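4.2 Coordinated grasping of tubular frames

The planner treats the two arms as one closed chain as soon as both grippers report contact. Before that point each arm runs its own trajectory – the left one towards the lower bar, the right one towards the foot of the upright – and the only coupling is a shared collision check at 500 Hz. We kept this split from Melnyk, our earlier single-arm stack, so that either half could be tested alone.

Grasp candidates come from the head camera. Thin white tubes give poor depth, so the perception module fits cylinders to colour edges and uses depth only to rank them. Candidates closer than 5 cm to a joint connector are dropped. The black table cover was chosen to help the edge fit.

Figure 3 shows both grippers closed on the base frame. Once the chain is closed, the controller limits internal force and gives up some position accuracy in return. The gains were tuned by hand over 17 trials and left unchanged for all results in Section 5.

Figure 3. Two-arm grasp of the base frame, head camera view. 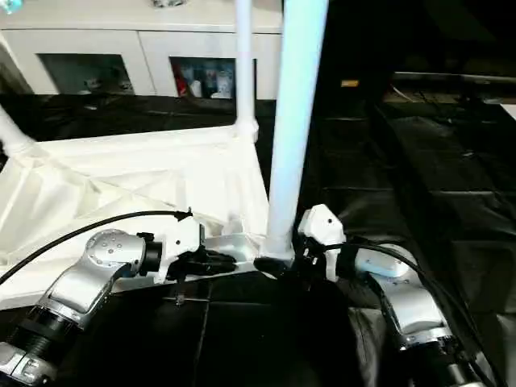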